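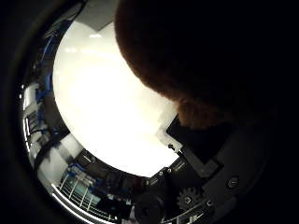
Chapter 4
Protecting Small Circuits: Fuses and Circuit Breakers

Category: Electrical Basics > Workshop and Home Supply

When you have worked through this chapter you should be able to say what a fuse does, choose a rating for a simple appliance, and explain why a circuit breaker is often preferred in a new installation. You will need the formula for power from Chapter 3, so please look at it again before you begin.

4.1 Why a circuit needs protection

Every cable has a limit to the current it can carry. If the current is higher than this limit, the copper becomes hot and the insulation around it starts to soften. This can continue for a long time behind a wall before any person notices a smell. The protective device must open the circuit before the cable reaches this condition. It is a common mistake of beginners to think that the fuse is there for the appliance. In most cases it is there for the cable.

We speak of two kinds of fault. In an overload, the circuit is healthy but too much is asked of it, for instance when two heaters are connected to one extension lead. In a short circuit, the live conductor touches the neutral or the earth, and the current rises to a very high value in a small part of a second.
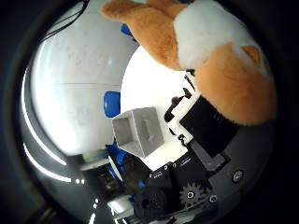
Fig. 4.1 Soft toy and open grey box.

4.2 Choosing the rating

Let us take a heater of 3000 W on a supply of 230 V. We divide the power by the voltage and we get almost 13 A. A device rated at 10 A would open the circuit after some time of normal use, so it is too small. A device rated at 20 A would carry the current without trouble, but then the cable must also be suitable for 20 A in the way it is installed. A device of 40 A would give poor protection to a thin cable – the cable could be damaged while the device stays closed.

The rule is therefore simple to write down. The rating of the device must be equal to or higher than the working current, and it must be equal to or lower than the current which the cable can carry.

4.3 Fuse or circuit breaker?

A fuse contains a thin wire or strip that melts. It is cheap and very reliable, but after one operation it must be replaced with another of the same type and rating. A circuit breaker has a switch mechanism and can be closed again by hand – of course only after the fault has been found. In the next section we open a Celtex training unit and look at the two parts of its breaker, the thermal and the magnetic one.

Shared 20 times | 10 comments

Related chapters
Earthing and Bonding
Reading a Rating Plate
Cable Sizes for Beginners
Workano Practice Sheets: Ohm's Law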